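Subject: Re: [shop-robots] marker cubes, how many do you really need?

Triin Sproģis wrote:
> We're stuck on tracking over at Koltholm. One marker on the gripper
> and we lose it every time the wrist turns. Did you go to cubes in
> the end? And what tasks are you starting with?

Hi Triin and all,

Yep, cubes! A pattern on each face, so when one side turns away there's usually another to pick up. We have one on the hand-held gripper and one strapped to the back of the free hand, and I'm so glad we did the second one (Uibo talked me into it). My first strap mount took 3 prints before it stopped wobbling, so leave more room for the buckle than you think.

As for tasks, we're doing desk chores. Wiping down a monitor is my favorite so far, cloth in the bare hand, gripper in the other.

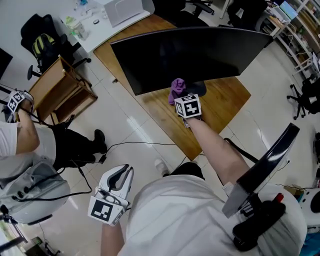 1. Cube size. Ours started too small and the Castero script kept dropping them at arm's length. Go bigger than feels sensible.

2. Cables. Still a mess! I want everything off the floor and onto the backpack before September.

3. Clip length. I keep each one under 74 seconds, mostly so I can stand to watch them again.

I can send you the cube files and the strap, just say which printer you've got. Does anybody have a good way to check the calibration between takes? Mine is slow and I hate it.

Julex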